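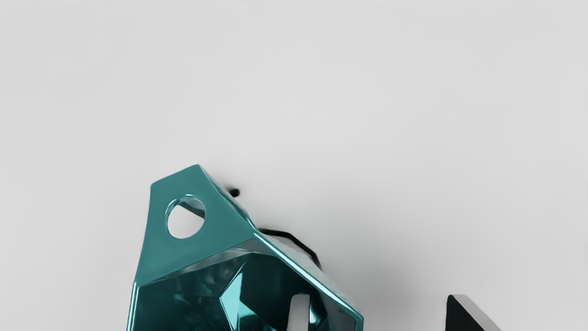
Call for participants: working group on good practice for simulated gripping trials

Jollside is looking for people to join a working group that will write and test a code of practice for gripping trials carried out in simulation. The group will start in October and run for 6 months. Places are open to people inside and outside the company, and outside members are paid for their time.

Please read the whole notice before you apply. Most of the questions we were asked last time are dealt with further down.

Background

Jollside runs gripping trials for firms that make or use robot arms. Much of this work is now done in simulation before any real arm is moved. A rendered object is placed on a plain surface, a simulated gripper approaches it, and the attempt is scored. The same object may be tried hundreds of times from different directions.

Our own rules for this work were written when we had one simulator and one small team. They cover how to name a trial, how to record a failed grip and when a result may be passed to a customer. They say very little about how an object should look, what has to be in view of the wrist camera, or how far a result in simulation may be used to support a decision about a real machine. Different teams have filled these gaps in different ways, and two reports on the same object can now be hard to compare.

The new code is meant to replace those rules. It will be called the Dadach code, after the building where the group will meet. It is a voluntary code and will not take the place of any safety standard or legal duty. Anyone who installs a real robot must still carry out their own risk assessment.

What the group will do

The group will work through a draft of the code section by section. The draft exists already, though parts of it are only headings. Members will read each section, try it out on recorded trials, and say where it is unclear, too strict or missing something.

The main sections are:

Objects and surfaces. Which shapes, finishes and colours should be in a test set, and how they should be described. Glossy and mirror-like finishes need particular attention, as do hollow objects with an open side, where one finger may go into the cavity while the other stays outside. The present rules treat every object as if it were solid.

Holes, rims and edges. Whether a grip that makes use of a hole or a raised rim should be scored in the same way as a grip on the outer walls. Customers disagree on this and the code has to come down somewhere.

Camera views. How much of the object and of each finger must be visible for a frame to be used in scoring. In close views from the wrist, often only the tips of the fingers can be seen. The draft has a minimum but we are not satisfied with it.

Light and shadow. What settings should be fixed, what may be varied, and how shadows should be handled when they fall near the object and could be read as part of it.

Scoring. What counts as a grip, a partial grip, a slip and a miss. How long an object must be held. Who may overrule the automatic score, and how that is recorded.

Reporting. What a report must state before a figure from simulation can be quoted. This includes the version of the simulator, the number of attempts, every attempt left out and the reason for leaving it out.

From simulation to a real arm. What further checks are needed before a grip that has worked in simulation is tried on a real machine, including speed and force limits, guarding and who must be present.

What we will ask of members

Each member will be asked to:

— attend one meeting a month, in person or by video link. Meetings run from 10.00 to 15.30 with a break for lunch.

— review a set of recorded trials between meetings. There are 900 in the full set. No member will be asked to review more than 200 over the whole period.

— send written comments on each section of the draft by the date given with it. Notes in plain language are fine and nobody will be marked down for spelling or layout.

— take part in one trial day at Dadach, where sections of the code will be followed step by step by someone who has not seen them before. You may be the person following or one of the people watching.

Reading and reviewing should take no more than 6 hours in a month, apart from the meetings. If you find it is taking longer, tell us and we will move some of the work to another member.

How reviewing works

Recorded trials are viewed in a web browser. You do not need your own simulator or a powerful computer. For each trial you will see the frames from the camera, the score that was given and the settings that were used. You then say whether you would have given the same score under the draft code, and if not, which paragraph led you to a different answer.

Every trial is looked at by 3 reviewers working separately. Please do not discuss a trial with other members until all the scores for it are in. Differences are then brought to the next meeting. A difference is treated as a possible fault in the wording of the code first, and only after that as a possible mistake by a reviewer.

You may mark a trial "cannot tell". This is a proper answer and is counted as one. If the finger tips are mostly hidden, or if you cannot say whether a dark patch is a shadow or an edge, we would much prefer you to say so than to guess.

Who we are looking for

We want a mixed group. You may be a good fit if you do one or more of the following:

— set up, run or maintain robot arms, in any trade

— build or use simulators for gripping, packing or sorting

— work in machine safety, inspection or quality control

— write technical instructions or procedures that other people have to follow

— teach robotics or automation at a college or training centre

— buy or hire automated equipment and have to rely on other people's test reports

You do not need a degree. You do not need to have worked on a code or standard before. At least one place will be kept for an apprentice or someone in their first two years of work, and at least one for a person who works mainly with real machines and has little or no experience of simulation.

You do need to be comfortable reading English and commenting on it. You should be able to look at still frames on a screen for up to an hour at a time, with breaks. If this is difficult for you but you would like to take part, get in touch, as there is plenty of work on the wording and reporting sections that does not depend on it.

Who should not apply

Please do not apply if you are now employed by a firm that sells simulation software to Jollside. You are welcome to comment on the draft when it goes out for wider reading. Staff of Thorlacius, who supply part of our present system, fall under this rule.

People who work for our customers may apply but must say so on the form. They will not be given trials from their own firm to review.

Payment and expenses

Outside members are paid a flat fee for each meeting attended and a separate fee for each batch of reviews returned. Both rates are given in the information pack. Payment is made at the end of the month after the work is received. You are responsible for your own tax.

Standard class rail travel and reasonable parking costs are paid back on receipt. Lunch is provided on meeting days and on the trial day. If you have to pay for child care or other care so that you can attend, this can be claimed, but please agree it with us beforehand.

Jollside staff who join will have the time counted as part of their normal hours. You will need your manager's agreement before you apply.

Confidentiality and conduct

Some of the recorded trials were made for customers. Names and part numbers have been removed, but the shapes may still be recognisable to someone in the trade. All members must sign a short agreement before they are given access. It covers the recordings and settings only. It does not stop you from talking about the draft code itself, and we hope you will.

Do not copy frames, post them online or use them to train any system. Accounts are personal and must not be shared.

Members will be listed at the back of the code by name and trade unless they ask to be left out. Where the group cannot agree, both views will be written down and published with the section.

On the trial day, real arms may be running in the next bay. You will be given a safety briefing on arrival and must stay on the visitors' side of the guarding unless you are told otherwise by the person in charge of the bay. Closed shoes must be worn.

Access

Dadach has step-free access from the car park and an accessible toilet on the ground floor. The meeting room, Elon, is on the first floor and can be reached by lift. It has a hearing loop. Papers can be sent in large print, and captions can be switched on for those joining by video link. Please tell us what you need on the form.

How to apply

Ask for the information pack through the contact page on the Jollside website, putting "Dadach code" in the subject line. The pack contains the draft, the fees, the agreement and the application form.

The form asks for:

— your present job or course and what you do in it

— which sections of the code you would most like to work on

— a short account, of no more than 200 words, of a procedure you had to follow that was badly written, and what you would have changed

— any link with Jollside, its customers or its suppliers

We do not need a CV and will not read one if it is sent. Forms can be returned by post or through the website. They must reach us by 17.00 on the last working day of August.

What happens next

Forms will be read by two members of the trials team and one person from outside the company. Some applicants will be asked to a short call in September, lasting no more than half an hour. During the call you will be shown two recorded trials and asked how you would score them. There is no preparation to do for this.

Everyone who applies will get an answer by the end of September. If you are not given a place, we will ask whether you would like to be sent the full draft for comment when it goes out in the spring.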